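Le tri de la salle Waltcombe : une table, des restes de placards

Publié le 18 octobre 2018 — Rubrique Galeries

Imprimer | Envoyer par e-mail

La salle Waltcombe sert de dépôt à la maison de quartier depuis sa réouverture en avril. On y apporte ce qui traîne dans les cuisines, les salles de bains et les chambres d'enfants : paquets entamés, flacons, jouets, boîtes gardées sans raison précise.

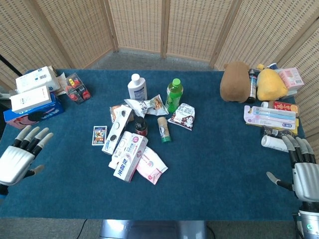 Les apports arrivent en vrac, dans des sacs de courses ou des cartons, et passent tous par une table avant d'aller ailleurs. Le tri se fait par petites quantités. Une fois le sac vidé, les objets restent ensemble jusqu'à ce que chacun ait sa place, et le sac suivant attend par terre. Cette façon de faire a remplacé le grand étalage du printemps, quand tout était sorti d'un coup et qu'il fallait deux jours pour retrouver un passage entre les cartons.

Cette page reprend les familles d'objets que l'on rencontre le plus souvent, avec ce que l'on en fait.

La table
Le plateau est recouvert de feutrine bleue. Les flacons y glissent moins que sur un plateau nu et les petits sachets se repèrent bien. La feutrine retient les miettes, il faut passer la brosse entre deux sacs. Elle retient aussi les paillettes, et là la brosse ne suffit pas.

Le paravent
Un paravent en rotin tressé, beige, à cadre de bois clair, entoure l'espace de tri. Il a été acheté chez Tanabe à la fermeture du magasin de la rue basse. On le replie le soir contre le mur du fond quand la salle est prise par la chorale.

Les biscuits
Les boîtes de biscuits sont de loin les emballages les plus fréquents. Ici des Oreo, une boîte bleue à gauche et une blanche au milieu de la table. Une boîte de biscuits apportée au dépôt peut contenir des biscuits, des élastiques, des piles ou rien du tout. Elle est donc ouverte à chaque fois, même quand elle paraît neuve. Les paquets fermés dont la date est lisible et non dépassée vont à l'étagère alimentaire. Le reste part, carton d'un côté, film plastique de l'autre.

Les sachets
Ils s'ouvrent mal, se ferment mal et se cachent sous les boîtes. On les regroupe debout dans un bac étroit, la date vers l'avant. Ceux dont la date a été arrachée avec le coin ne sont pas redistribués. La règle a été discutée longuement, elle est maintenant affichée à l'entrée.

Les bouteilles et les flacons
Boissons et produits de toilette n'ont pas le même bac et ne doivent pas se croiser. Une bouteille de soda verte à bouchon vert se reconnaît de loin. Pour les flacons blancs à étiquette bleue, il y en a de toutes sortes et il faut lire. Un flacon transvasé, sans étiquette d'origine ou avec une étiquette écrite à la main, va directement à la caisse des produits à rapporter en déchetterie. Personne ne débouche pour sentir.

Les petits pots
Épices, condiments, restes de pots à étiquette rouge ou à base verte. C'est la partie la plus lente. Les couvercles collent, les dates sont imprimées sous le fond en caractères minuscules. Une loupe est accrochée au bord de l'étagère par une ficelle, merci de la laisser là. Les pots en verre vides et lavés sont repris par l'atelier confiture, à condition qu'ils aient leur couvercle.

La boîte de dentifrice
Elle est dans presque tous les sacs, avec ou sans tube. Les tubes neufs rejoignent les trousses d'hygiène préparées deux fois par an. Nous manquons surtout de brosses à dents, qui sont rarement données.

Les peluches
Une brune et une jaune sur cette table, au fond à droite. Les peluches sont lavées à 30 degrés dans une taie fermée, puis séchées à plat. Celles qui contiennent un boîtier sonore ne passent pas en machine et sont mises de côté. Elles repartent vite : le coin jouets est en général vide avant la fin de la matinée.

Les pièces de jeux
Rouges et jaunes, dans un récipient en plastique transparent. Tant qu'on ne sait pas à quel jeu elles appartiennent, les pièces restent ensemble dans le contenant où elles sont arrivées. Les boîtes transparentes ont un avantage simple, on voit ce qui manque sans les ouvrir. Un carnet posé sur le radiateur recense les jeux incomplets.

Les cartes
Les petits paquets de cartes illustrées sont recomptés par les enfants de l'accueil du soir, qui le font mieux et plus vite que les adultes. Les doublons servent de marque-pages à la bibliothèque.

Les papiers froissés
Il y en a toujours. On les déplie avant de les jeter, depuis qu'une boucle d'oreille a été retrouvée dans un emballage. Elle est toujours à l'accueil, dans l'enveloppe marquée « tri ».

Rangement
Les objets triés vont dans des bacs Grokel, modèle empilable à poignées. La salle en compte 26, alignés sur deux étagères de 90 cm de large. Le modèle a changé l'an dernier et les nouveaux couvercles ne s'adaptent pas aux anciens bacs. Avant toute nouvelle commande, vérifier la référence au dos de la fiche. Depuis avril, 1429 objets ont été inscrits au cahier, sans compter les pièces de jeux, notées par boîte.

Ce que nous ne prenons pas
Les médicaments, les aérosols, les produits frais, les conserves bombées, les jouets à pile dont le compartiment a coulé. Le dépôt de la rue Hullis accepte les piles et les ampoules. Les vêtements se donnent à l'autre entrée, côté cour.

Pour déposer un sac, sonner à la porte vitrée. Ne rien laisser sur les marches — l'abri prend l'eau par vent d'ouest. Les sacs sont vidés en présence de la personne qui les apporte si elle le souhaite, et les sacs solides sont rendus.

26 partages | 4 commentaires

À voir aussi
La cour Hullis avant et après les travaux
Étagères de la salle Waltcombe : le montage
Trousses d'hygiène, la préparation d'avril
Réparer une boîte de jeu au kraft gommé
Atelier confiture : les bocaux recherchés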